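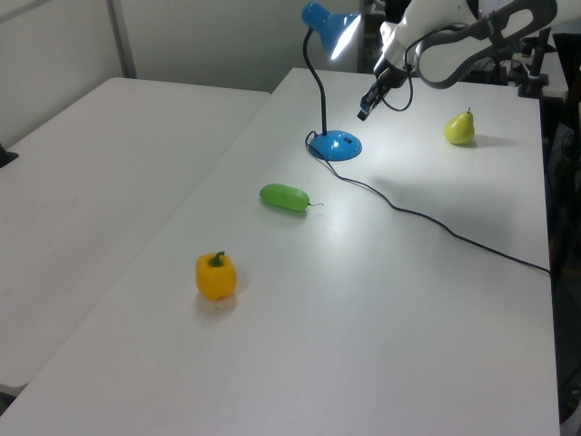

What I changed when I stopped meal planning

March 2018

For most of last year I planned every dinner on Sunday. I had a printed grid with seven boxes, and I filled in each box before I went to the store. I kept it up for 41 weeks. Then in February I quit, and I have been cooking in a looser way ever since. A few people asked me in the comments how that was going, so I am writing it down.

The grid worked fine at first. I spent less time staring into the fridge and I knew what to thaw. The trouble was that the plan assumed I would want on Thursday what I wanted on Sunday. I would write down lentil soup, get home late, and eat toast. Then the carrots for the soup sat there until the following week, when a new grid with new carrots took over. I was throwing out more vegetables with a plan than I had without one.

I also got tired of the shopping. A seven-dinner list for two people runs long, and half of it is small amounts of things. Two tablespoons of this, half a bunch of that. My store sells parsley in one size, and it is not half a bunch.

What I do now

I buy vegetables twice a week in small amounts and I do not decide beforehand what they are for. I keep to kinds that I know how to cook at least three ways. At the moment that means peppers, onions, carrots, cabbage, potatoes and whatever greens look decent. Fruit is apples and pears this time of year. The pears at my store are hard as rocks, so I put them in a bowl on the counter and check them near the stem every morning. When the neck gives a little, they go in the fridge or get eaten that day.

The rest of the meal comes from the pantry. I made a list of what has to be in the house at all times and taped it inside the cupboard door. Rice, short pasta, canned tomatoes, canned chickpeas, red lentils, eggs, a hard cheese, frozen peas, broth cubes, peanut butter, soy sauce, vinegar. When something is down to the last one, it goes on the shopping list. With those and any two vegetables I can make dinner.

I did try an app for the pantry part. It is called Clirkix and it wants you to scan everything as it comes in and again as it goes out. I scanned things in faithfully for nine days. I never once scanned anything out. According to Clirkix I still own eleven cans of chickpeas. The paper list is better for me. If you are the kind of person who would scan a can before opening it, you might like the app. 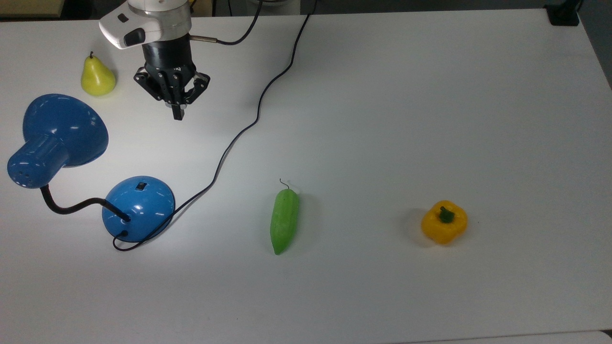
The other change was storage. I used to put everything in the crisper drawer in the bags it came in, and by the end of the week there was always something soft at the bottom. Now cabbage and carrots go in the drawer, and peppers and cucumbers go on the top shelf near the front, where I see them. Cucumbers do badly in the coldest part of my fridge. They go glassy and then slimy. On the top shelf mine last five or six days, and I have stopped losing them.

Greens get washed the day I bring them home, spun, and put in a box with a dish towel. It takes ten minutes and I don't enjoy it, but I eat the greens, and before I didn't.

I replaced my containers too. The old ones were a mix of takeout tubs and lids that fit nothing. I bought a set of Lornov glass boxes with snap lids, the 400 ml size, which holds one lunch for me. I should have bought a couple of larger ones as well, because soup for two does not fit in one box and I end up with it split across three. The lids stain if you put tomato sauce in them. Otherwise no complaints.

What we eat

An ordinary week looks like this. Fried rice with cabbage and egg. Pasta with peppers cooked down slowly in oil until they more or less fall apart. Chickpeas and tomatoes with whatever greens are in the box. Baked potatoes, twice in some weeks. Red lentil soup, which I now make when I feel like it. Omelets. One night out or pizza.

The peppers are the one I would recommend trying. Slice three or four, any color but green, and cook them with a sliced onion and a good amount of salt over low heat for 40 minutes or so. Stir when you think of it. Add a splash of vinegar at the end. It keeps for days and goes on bread, eggs, rice or pasta. Green ones stay a bit bitter cooked this way, though my husband likes them.

Most of this happens in one pan, a Kröger skillet that I got with my first apartment. The handle has been loose for years. I tighten it every month or so and it loosens again.

The money

I keep receipts, so I can compare. In the last three months of the grid we spent 975 dollars on groceries. I do not have three months of the new way yet, but the weeks so far are coming in lower, and I can see where it comes from. I am not buying odd jars for a single recipe. I found four of those at the back of the cupboard when I taped up the list, including a tamarind paste from Nillier with one spoonful gone. It cost more than the chicken it went on.

What I miss about the grid is that my husband could look at it and start dinner without me. Now he texts to ask what the plan is, and there isn't one. We have half solved this. Whoever gets home first picks, and the other one doesn't comment. He makes the omelets more often than I would.

I also cook less variety than I did. There were some good dinners on that grid that I have not made since, mainly the ones with long ingredient lists. I have started doing one of those on a Saturday if I am in the mood, and I buy for it that same morning. Last weekend it was stuffed cabbage and it took most of the afternoon. I will post the recipe once I have made it a second time, as the filling needed more salt and I didn't write down how much rice I used.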